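Notebook, evidence room, February

Started at 7:40. Picked up the Henditz case again, the burglary at the storage units. Box 1189 was signed out to Halvard Nygård before the break and came back with the old seal number still on the sheet. I have corrected the sheet, initialed it and left the wrong number readable under a single line.

The fiber lifts from the door frame are all in. 20 tapes, numbered, none missing. The report from the patrol deputy says the suspect went out through the side door, but the tapes from that side have almost nothing on them. Most of the fibers came off the inside latch on the front. I would like to see the deputy's own notes before I write anything about which door was used. 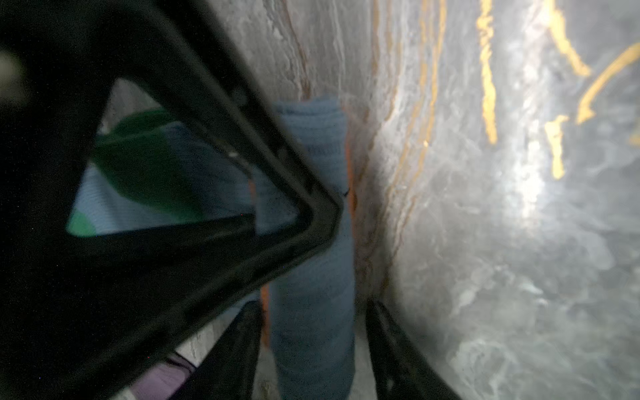

Margit Bakke wrote back at noon that the side door was propped open when the first unit got there, so nobody would have had to touch it on the way out, and that she would not lean on the tapes either way. She also wants the latch swabbed before it goes back to the owner.

Fair point about the door. Latch is booked for swabbing, item 2407. Owner has been told it will be a while. He was not happy – he has a new lock on order from Sukon and wants the old plate back to match the holes.

Microscope 2 drifts out of focus after up to 50 minutes. Use the other one for comparisons until it has been looked at. I lost most of an hour to this before I noticed.
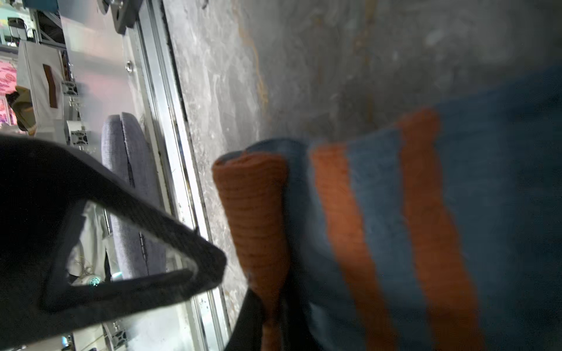 Comparison set for the fiber work is still too thin. We have plenty of plain cotton and hardly any dyed knits, and the tapes have two colors on them that I can't place. When we add knits, take samples from each color separately. With something striped in slate blue and burnt orange like the ribbed piece here, one pull across the stripes gives a mixed sample that is no use to anyone. Bag blue and orange apart, label both, and note where on the piece they came from.

Still open:
Deputy's notes – asked Vidar Berge, no answer yet.
Swab of 2407.
Seal log for the Fomus boxes, two lines unsigned. Valter Lie to sign when he is in.
Order more lifting tape, the wide kind.

Locked up at 4:15, key back in the cabinet.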